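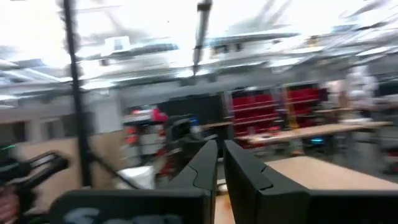

1 Jan 2020
By Treasa Flanagan

The Landlord Who Wanted to Be Boring

Rosalie Lehner has a way of walking through a building as if it owes her money, and in the case of the Hotard, it does. She bought the old dry-goods warehouse in August, at the tail end of a summer in which everyone who knew anything about commercial real estate had told her to buy something else. Something near the highway, they said. Something with a loading dock that a modern truck could back into without a prayer.

The Hotard's loading dock was built for horses. Lehner bought it anyway, along with its freight elevator, its 237 windows (a fair number of them painted shut) and a ground-floor tenant who hadn't paid a full month's rent since the previous owner stopped asking.

"I like a building that's already had its bad luck," she told me, kicking a radiator.

Her plan is almost aggressively unglamorous. There will be no rooftop bar. There will be no food hall, no climbing wall and no lobby mural of a heron. Lehner intends to carve the upper floors into small suites and rent them to the kind of businesses that don't get profiled in magazines: bookkeepers, hearing-aid fitters, a man who repairs accordions. The smallest suite is 361 square feet. The biggest is 1,000, and she regards it as a bit showy.

Her brokers at Moynihan were not immediately charmed. Darragh Mac an tSaoi, who handles leasing for the firm, had drawn up a different pitch, with one big tenant, a long lease and a logo on the parapet. He still has the rendering. It shows people in scarves laughing on a terrace that the Hotard does not have and, structurally speaking, never could.

"One tenant is one phone call," Mac an tSaoi said. "Forty tenants is my whole afternoon."

He has a point. Small suites mean small leases, and small leases mean a great deal of paper for not a great deal of commission. They mean arguments over thermostats. They mean somebody is always moving out, and taking the blinds. Lenders tend to look at a rent roll full of names they've never heard of and start rubbing their temples. Lehner's first bank rubbed its temples for six weeks before declining.
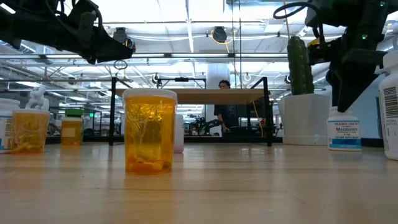
An amber pill bottle with a white cap on a light wooden tabletop.

The second bank said yes, on terms she describes as "a mugging with stationery." She signed. Bratberg, the contractor, started on the third floor a month later and promptly found a second ceiling above the first one, then a third above that. Ismael Conceição, who is running the job, has taken to calling it the onion. Each layer had its own wiring, and each set of wiring had its own opinion about the fuse box.

I asked him whether the work was on schedule.

"Which schedule?" he said, and he seemed to want an answer.

The argument for what Lehner is doing is simple enough. When a big tenant leaves a building, the building is empty. When an accordion repairman leaves, it's an accordion repairman short. She learned this the hard way at her last property, a tidy brick box leased from top to bottom to a firm called Clindance, which sold scheduling software to dental offices until one spring it didn't. The furniture went in two days. The building sat dark for two years. Lehner paid the taxes on it, mowed the strip of grass out front herself and developed strong feelings about the word "anchor."
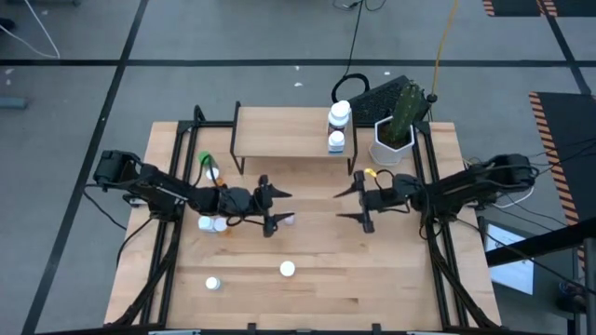

So she is charging a little more per square foot than Moynihan recommended, and offering leases as short as a year. She answers the building's phone. When I visited, she had signed eleven suites and was in the middle of losing a twelfth over a parking space.

Weronika Jasińska, a bookkeeper, was the first to move in, onto a second floor that still had plastic sheeting where a hallway was supposed to be. She had spent nine years above a dry cleaner and considers the sheeting an improvement. Her rent is higher. Her window opens, after some work with a putty knife, and she can walk to the post office.

"She asked me what I needed," Jasińska said of her landlord. "I said a door that locks. She wrote it down."

The door has arrived. The lock is on order. As for the ground-floor tenant, he and Lehner have reached what she calls an understanding, under which he pays her on the first of the month and she stops coming in to browse.

We use cookies to improve your reading experience. By continuing to browse this site you agree to our cookie policy. Accept | Manage preferences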